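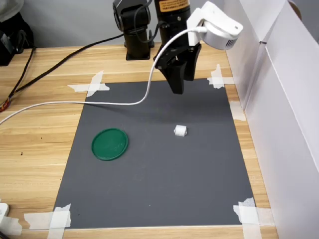 The green lid, the small white thing, and the arm that had opinions about both.

Urex had been told to pick up the lid. It had been told 109 times, in code, and once in tears. I taped the mat down again and said please.
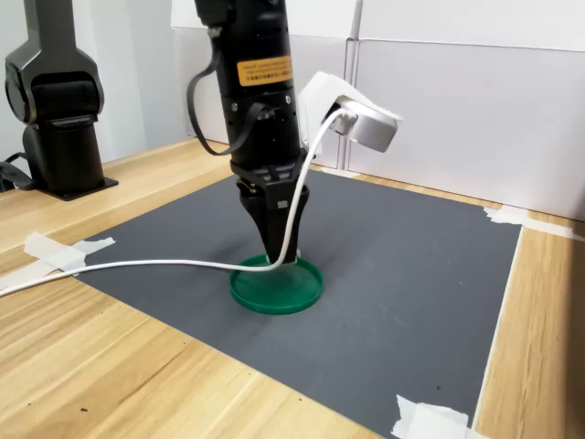
My sister wanted to know what the lid went to. I said a jar. She asked where the jar was. I said the jar was phase two.

"And how much is phase one?"

I told her 3,000, leaving out the second arm, which I had named Salminen and which was so far an excellent listener.

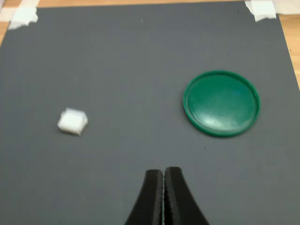
She pulled up a stool. "Tell it the lid is expensive," she said. "That worked on you."

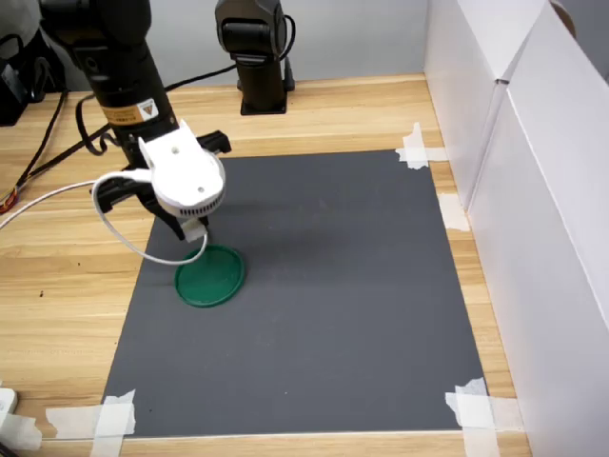 Nadège Le Goff

I typed in a new number, 56, for no reason I could defend, and put my finger on the key. My sister moved her coffee to the windowsill.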